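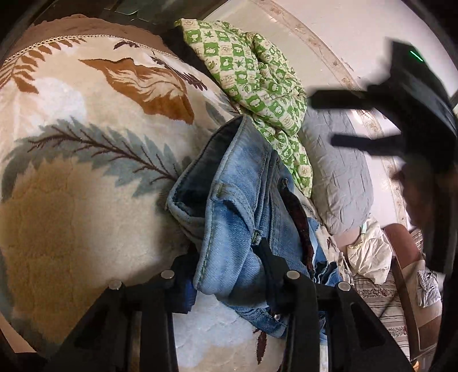

Has anyone here had folding taken over by a machine at their shop, and did you keep your hours?

Our hours stayed the same on paper. What went away was the easy part of the shift. I work at a laundry that does wash and fold for walk-ins plus two hotel accounts. They put in a Witix folder last October and it does towels and flat sheets fine. Everything with legs or sleeves comes to us, all day long, no towels in between to rest your hands.

posted by presser_29, 02/02/2021

dunlap_fold wrote:
Same at our place, except the sales guy swore it would do jeans. It will do jeans if somebody lays them flat first with the legs straight and the waistband facing the right way. By then I could have folded them.

twojobs wrote:
You two are grading it too early. Ours was bad for the first months and then it got better. My shoulders are better too. I don't miss 906 bath towels a day.

dunlap_fold wrote:
Did it get better or did you get better at feeding it?

twojobs wrote:
Bit of both. I'd still take it over the old table.

T. Wojcik wrote:
Tobias Wojcik here, floor lead at Dhillon, the Trellberg plant. I'll stick up for the machines a little. We run 128 bags on a busy shift and the flatwork line is the only reason we get out on time. But I agree on the mixed bags. A customer sends jeans balled up with a plush blanket and a checkered cloth and a pillow, and pulling that apart is still hand work. Sisaten came through with a quote for a sorting arm and I asked them to run one of our real bags. They wanted to send their own samples instead. I passed.

presser_29 wrote:
Good for you. What bugs me is the rate. They set our pieces per hour back when towels counted. Now the towels are gone and the number didn't move. I asked my manager and got "we're looking at it."

T. Wojcik wrote:
We split it, one rate for flatwork and one for garments. Took some 2 months of arguing. Write down what comes across your table for a week and bring that in.

twojobs wrote:
Ok, on the rate I'm with you. They never changed ours either, I just stopped looking at the board.

dunlap_fold wrote:
And who unjams yours? We used to call the mechanic. Now it's "just open the side panel," no extra pay for it.

presser_29 wrote:
Us. Same deal. I'll start the list tomorrow and post what they say.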